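Turkside Listening Room > Newsletter > February > Band News

February
By the Newsletter Desk

Sotadari finish their second album, and it was worth the wait

Those of you who came along to the Gilbert Street hall last winter will remember the four-piece who closed the night with one very long song and a borrowed floor tom. That was Sotadari, and I have been pestering them for news ever since. They have now finished their second record, which is called Rosley, and they were kind enough to let me hear the whole thing before it goes off to be pressed. I've had it on in the kitchen, in the car and on the walk to the bus, and I'm still finding things in it.

For newer readers, a little background. Sotadari started out as a folk trio, playing mostly old dance tunes with fiddle, guitar and a hand-pumped harmonium that wheezed louder than it sang. The drums came later, and so did the volume. Their first album leaned hard on the drums (a bit too hard for my taste, if I'm being picky) and you could lose the fiddle for minutes at a time. It was a good, loud, friendly record, but it never quite sounded like the band I'd heard standing in a corner with no microphones.
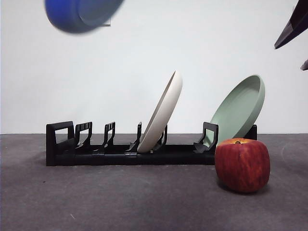
Rosley puts that right from the first minute. The opening track is only fiddle and harmonium, playing the same short tune over and over while the room noise creeps in around them, and when the drums do arrive they come in so softly that I had to go back and check where they started. There are 12 songs in all, and the longest of them runs to 13 minutes – yes, it's the one from Gilbert Street, and yes, they kept the false ending that had half of us clapping too early.

They recorded most of it in a former seed store outside Turkside, with everybody in the same room and very little fixed afterward. You can hear chairs. You can hear somebody breathing in before the first line of "Low Field," and in one quiet spot there's a truck going by on the road. I love all of that. I know some listeners find it fussy when a band leaves those bits in, but to my ears it makes the record feel lived in, and I'd much sooner have the truck than another layer of reverb. 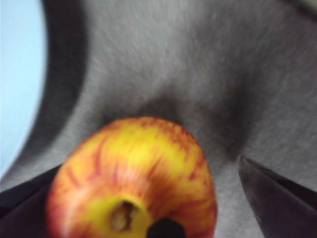
The singing has come on a long way as well. On the first album the vocals were shared out evenly, a verse each, and it could feel like people taking turns at a microphone. Now the lead stays with one voice for most of a song and the others come in underneath, sometimes without any words. The best of it is on "Salt Road," where the three lower voices hold a single chord for the whole last verse while the tune wanders off above them. I played it to my sister, who doesn't care for folk music one bit, and she asked for it again!

If I have a grumble, it's that the middle of the record sags a little. There are 2 slow instrumentals back to back, both in the same key, and I think either one would have been plenty. The second has a lovely guitar part, so if it were up to me I'd keep that and save the other for a B-side. But then I've never had to put an album in order, and I expect it's a miserable job.

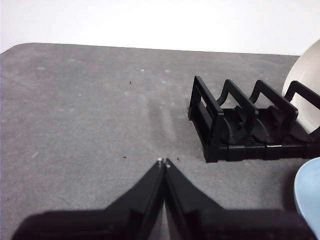
Will the album be sold on vinyl as well as CD?

Both are planned, with a first vinyl run of 1000 copies. The band will bring some of these to their shows, and our own stall will carry the CD as soon as it's in. The download comes out along with them and includes a booklet of lyrics, with tune names for the instrumentals.

As for shows, they're playing a run of small halls in the spring, starting close to home in Turkside and working outward. The plan is to play the new album straight through, take a break, and come back for older tunes and requests. Doors will be at 7 p.m. for the Turkside night, and there'll be an opening set of unaccompanied songs that I'd urge you not to miss by lingering over your supper. 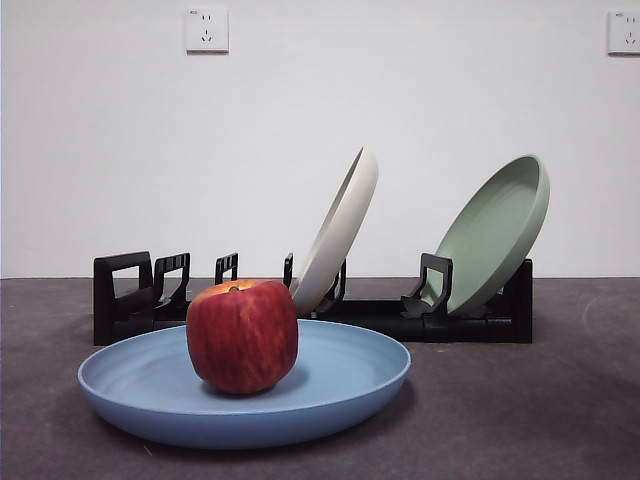

They're also hoping to bring the harmonium along, provided it survives its repair. The bellows split near the end of recording, and you can catch a faint leak of air under the closing song, which the band decided to leave alone. It suits the tune, I think – a slow waltz that gets quieter with each pass until there's only the fiddle left, playing the same few notes that opened the record.

We'll print the full list of spring dates in the next newsletter, along with ticket prices. If you've seen Sotadari before and have a favorite older tune you'd like them to play in the second half, send it in and I'll pass it along.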